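Cuaderno de taller – pinza de mano Tovel
Enero, entrada 37

Empiezo a las 17:30. Queda pendiente de la entrada anterior el juego lateral del dedo. Con el tornillo apretado a tope seguía moviéndose en la base, así que el problema no era el tornillo. Desmonto todo otra vez.

Medido el alojamiento de la varilla: está ovalado. La pieza la imprimimos con el perfil viejo de Ivow, que deja las paredes demasiado finas en esa zona. Reimpresa con el perfil nuevo y relleno al 30 %. Peso del conjunto sin cable ni batería: 393 g. Esperaba menos.

Cambios de hoy:
– Dedo en L, versión 2, en blanco. La base es más ancha que en la versión 1 y el codo va más redondeado, porque la anterior se abrió por ahí.
– Collarín negro lijado por dentro con grano fino. Entraba forzado.
– Varilla limpia y con una gota de aceite. No poner grasa, coge polvo.
– El soporte de cámara se queda como estaba. No tocar la inclinación sin apuntarlo aquí.

Pruebas. Abrir y cerrar en vacío, bien. Con un taco de madera aguanta, pero el brazo horizontal flexa un poco en la punta cuando se aprieta fuerte. Para objetos ligeros me vale. Con un bote lleno se escurre; hay que probar una funda de silicona o al menos cinta rugosa. En el cajón de Destmont quedaba un trozo, si alguien lo ha gastado que lo diga.

El muelle que compramos para el gatillo es demasiado duro y cansa la mano enseguida. He vuelto a poner el de antes. El duro está en la bolsa marcada «Kordestani», por si sirve para el banco de ensayo.

Revisada también la vista de la cámara desde arriba, junto a la escalera. El dedo entra bastante en la imagen y tapa parte del fondo. Me gustaría bajarlo unos milímetros, pero entonces roza el collarín. Lo dejo así hasta tener la versión 3.

Pendiente: funda para la punta, recortar el codo por la cara interior, imprimir un segundo dedo de repuesto, pasar las cotas al archivo común. Recojo a las 20:15.

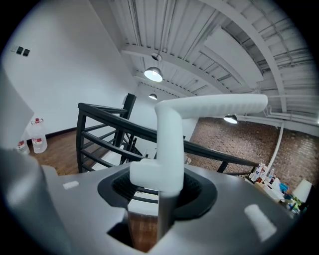 Dedo v2 montado en el collarín, vista de la cámara de la pinza.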